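Gallery: Good Practice at the Plemden Tables

Last updated: March 27, 2023

Search this site Enter keywords Go

The Plemden workshop is where Trarico records everyday handling tasks with handheld grippers. An operator holds the tool, picks up ordinary household things, puts them down again, and the camera on the tool records the whole task. The recordings are used later to train robot arms to do the same work. This gallery page goes with the Plemden house rules, which run to several sections and are posted at each station. The text below is the working version, with the parts that new operators ask about most.

The rules apply to both rooms, the larger one called Buckley and the smaller one called Plistano. The rooms have different tables and different window light, but a recording made in one should be usable next to a recording made in the other. Most of what follows comes down to that.

Before a session

Wipe the table with a dry cloth. If it needs a damp cloth, do it early enough that the surface is dry before the first recording. Spray cleaners and polish are not used in either room. They leave a film that changes how things slide, and the film ends up on the finger pads.

Check the pads on the gripper. Small frays at the edge of a pad are acceptable and should be written in the log. A pad that has come loose from its mount, or that is torn across the gripping face, is replaced before work starts. Replace pads in pairs. A new pad facing an old one will grip unevenly, and thin objects tend to turn in the grip as it closes.

Brush dust and lint off the pads with the soft brush kept at the station. Do not use tape for this. Tape pulls at the surface of the pad and shortens its life.

Open and close the gripper fully 5 times with nothing in it. It should travel smoothly and meet in the same place each time. If it catches, tag it and take another one. Operators don't adjust the mounts or the screws themselves - that is bench work, and the gripper has to be calibrated again after it.

Light and surface

Station lights are set to 800 lux at the table surface, measured with the blinds closed. Leave the setting alone during a session. If the blinds are open when a session begins, they stay open until it is finished, and the log should say so.

Glare is allowed. People have tables with a finish on them and windows nearby, and a robot working in a home will have to deal with both. The rule used to say that any bright reflection meant moving the station, and operators were losing a lot of time to it. The present rule is that a reflection is fine as long as the object being handled can still be made out for the whole of the task. If it washes out completely at any point, shift the object or turn the station a little and record again.

The same goes for wood grain and patterned surfaces. Do not cover them. A plain mat is used only when the task sheet asks for one.

Laying out objects

Put out what the task sheet lists and keep everything else off the table. Cups of coffee, phones, pens and log sheets belong on the side shelf. It is easy to forget about the log sheet, and it has spoiled more good recordings than anything else.

Objects may start anywhere inside the work area. Vary the starting place from one recording to the next. An operator who always starts in the same corner produces recordings that look tidy and are of little use for training. Baskets, trays and boxes should be moved as well, a hand's width or so in any direction, and turned from time to time.
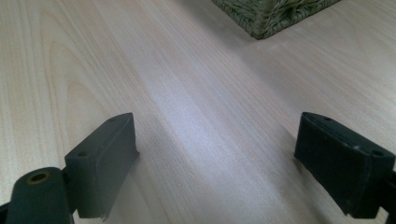
Soft or woven containers need a bit more care than hard ones. They give when the pads touch them, and they can be dragged across the table without the operator noticing. If the task is to put something in the container, the container should stay where it is. If it gets dragged, finish the task anyway, mark the recording as "container moved," and go on to the next. Don't hold the container down with the free hand.

During a recording

Start with the gripper open and clear of all objects. Hold it still for a moment, then begin. Move at the speed you would use at home if you were not in a hurry. Very slow, careful motion is the most common fault in new operators' work, and it is hard to correct afterward.

Approach the object from a direction that keeps it between the two fingers. If you have to come in from the side, turn the wrist first and then move in. Reaching and turning at the same moment makes for shaky video.

Squeeze only as hard as the object needs. The pads are soft and will mark if they are pressed hard against a sharp rim again and again.

If you drop something, keep recording. Pick it up and carry on with the task if it is still on the table. If it has gone to the floor, stop, mark the recording, and start over. Dropped objects are useful material and no operator is marked down for them. Deleting a recording at the station is not allowed for any reason. All deletions are made at review.

The free hand stays off the table and out of the way unless the task sheet calls for two hands. Rings and watches come off before a session. Long sleeves get pushed up.

People and privacy

Nothing with a name or address on it goes on the table. This covers mail, prescription bottles, delivery boxes and printed labels of every kind. If you bring in an object from home, and operators are welcome to, check it on all sides first.

Other people in the room should know that recording is going on. The sign on the door is turned to "recording" whenever any station is in use. Visitors stay behind the floor line. A visitor who does not want to be recorded can ask for the session to be paused, and the operator pauses it without asking why.

Breaks and limits

One operator makes at most 100 recordings in a shift. The limit was brought in last August after several people reported sore wrists, and it has stayed. It can't be traded between operators or carried over to another day. Change hands if the task allows it. Put the gripper down between recordings, on its stand, with the pads facing up and not touching anything.

Anyone who feels pain in the hand or forearm stops for the day. Tell the shift lead and write it in the log. Pay for the shift is not affected.

After a session

Brush the pads again and look them over. Write down any damage, even if it was there before you started. Return the objects to the numbered bins. Food items, including sealed ones, go back to the kitchen shelf and are never left in a bin overnight.

Plug in the gripper and check that the charging light comes on. Upload starts on its own once it is docked. Leave it alone until the upload is done - pulling it off early has left us with half a session more than once.

Review

All recordings from a new operator's first two shifts are watched in full. After that, reviewers take a sample. The review sheet has 54 items, most of them yes or no, and operators can read their own sheets at any time. It is worth doing once a month. Comments on the sheet are about the recording and should be specific enough to act on. "Gripper starts too close to the tray" is a proper comment. "Sloppy" is not, and sheets with remarks of that kind are sent back to the reviewer.

Changes to these rules are posted at the stations in both rooms a week before they take effect. Questions go in the book by the Buckley door, and answers are written underneath.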